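May 11, 2018

# How to keep a grocery price book (and find out whether the specials are special)

I don't trust yellow tickets. I don't trust red ones either, or "Everyday Low", or the catalogue that turns up in the letterbox with a leg of lamb on the front. For a long time this was just a mood. Now I've got 1202 lines in an exercise book and a spreadsheet, and it's a mood with numbers attached.

A price book is a list of what you buy, where, on what day, what it cost and how much was in the packet. The frugal living sites will tell you it halves your shopping bill. I doubt that very much. It didn't halve mine, and I'd want to see the receipts of anyone who says it did theirs. What it will do is tell you what the normal price of a thing is, and once you know that you can read a ticket properly.

## What you need

- A small notebook or the notes app on your phone
- A pen that works standing up
- A calculator
- Your own receipts, as many as you can find

You don't need an app. I tried three. One wanted my location all day, one had no prices for Purkcombe at all, and the third listed last year's.

## Step 1: Pick your list

Go through your receipts and write down only the things that keep turning up. Leave out birthday candles and the one jar of capers. A short list of things you really buy will beat a long one you give up on by the second week. I gave up on my first two.

Put at least a few treats on it. People fill their price books with flour and rice, and those prices hardly move. The snack aisle is where the tickets change every time you blink.

## Step 2: Record the right five things

Date, shop, price, net weight, and whether it was ticketed as a special. That last one matters more than I expected. Use an S or a star, whatever you'll remember.

Take the weight off the packet and ignore how big the packet looks. Tubes, trays and stand-up pouches are all very good at looking like more than they are. Multipacks have the weight printed twice, once for the lot and once for each little bag, and I've copied down the wrong one more than once.

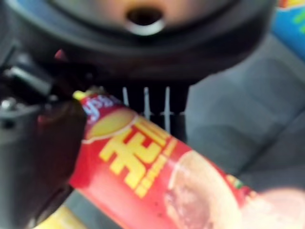
*Snack tubes: go by the net weight, ignore the height.*

If you buy imported stuff, you might find the weight on a sticker over the original label. Check it against the printed one if you can get at it. They usually agree.

## Step 3: Work out the unit price yourself

Yes, many shelf tickets have a unit price on them already. Look at them closely. At Llewellyn's the tinned tomatoes are priced per 100 g and the passata per litre, which makes them a pain to compare in the aisle, and the small grocer on Ivadgate Road doesn't show unit prices at all.

The sum is easy:

 price ÷ grams × 100 = price per 100 g

My favourite example is Masis toasted muesli. The bag used to be 1000 g for $9.50, so 95 cents per 100 g. In January it turned into an 838 g bag with a nicer picture on it, still $9.50. Divide it out and you get $1.13 per 100 g. The ticket underneath said "New Look". The price on the ticket hadn't changed by a cent, so anyone going by memory would swear muesli hadn't gone up.

Without the weight column I'd have missed it. I probably did miss it the first time I bought one.

## Step 4: Leave it alone for a while

This is the dull part. Keep writing down prices for at least two months before you decide anything. Specials run in cycles and you need to see a couple of them go round. If you check once and find the coffee at $12, you have learned that the coffee was $12.

Don't chase every shop either. I do two regularly and the Ivadgate one when I'm over that way. Driving across town to record the price of dishwashing liquid will cost you more in petrol than the liquid.

## Step 5: Find the real price

Now sort by product and look down the column. For each one, ignore the highest and lowest and see which price turns up most often. I call that the real price. The "was" price on the ticket is often something else.

I had 63 specials on chips and biscuits to go through. A good many were the same price I'd paid on other days with no ticket. A few were decent. One brand of crackers was "on special" so often that I couldn't find a week in my book when it wasn't, and I'd like someone to explain to me what a special is at that point.

Mark each product with one of these:

| Mark | Meaning |
|---|---|
| OK | Price hardly moves, buy when you need it |
| WAIT | Goes up and down a lot, only buy at the low end |
| ? | Not enough lines yet |

Half of mine are still question marks. That's fine. A question mark is better than a guess.

## Step 6: Set a buying price, and a limit

For the WAIT items, write one number in the front of the book: the price at or below which you'll buy. Next to it write how many you're allowed. The second number is there for people like me who see a low price and come home with a carton. Savings on food you throw out aren't savings, and chips bought in bulk don't last any longer in our house than chips bought one at a time. They just get eaten faster.

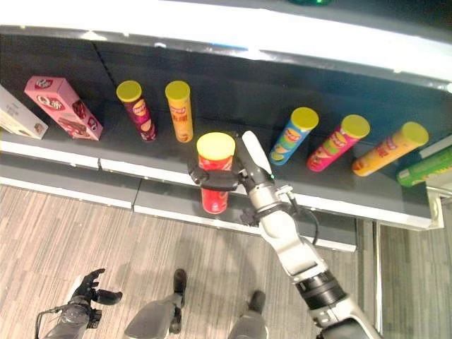
Funmilayo Ogunleye wrote to me after the first version of this page and said she thinks the unit price is oversold. She keeps a book too, and her point is that the big pack nearly always wins on paper, so you end up being talked into big packs by your own spreadsheet. She'd sooner spend $3 on the amount she wants than $5 on the better deal. She also reckons two months is too short for anything seasonal.

I think she's right about the seasons and half right about the rest. The big pack doesn't always win. My book has several where the middle size was dearest per 100 g and the small one on special beat both. But I did add the limit column after her email.

## Common mistakes

**Comparing across types.** Drained weight and net weight are different on tins. Pick one and stick to it.

**Counting loyalty points as money.** Record the price you paid at the till. If the points ever turn into something, put that in as its own line. I'm still waiting on mine.

**Trusting "2 for".** Do the sum on two, then on one. At some shops a single costs exactly half and you don't need the second one – at others it doesn't. The ticket won't go out of its way to tell you.

**Fixing old lines.** If a price looks wrong later, put a query next to it and leave it. I "corrected" a cheese once and it had been right the first time.

## Is it worth it?

For the coffee, the muesli and the laundry powder, yes. For bananas, no, and I've stopped writing them down. Try it on ten products first and see if you can stand it.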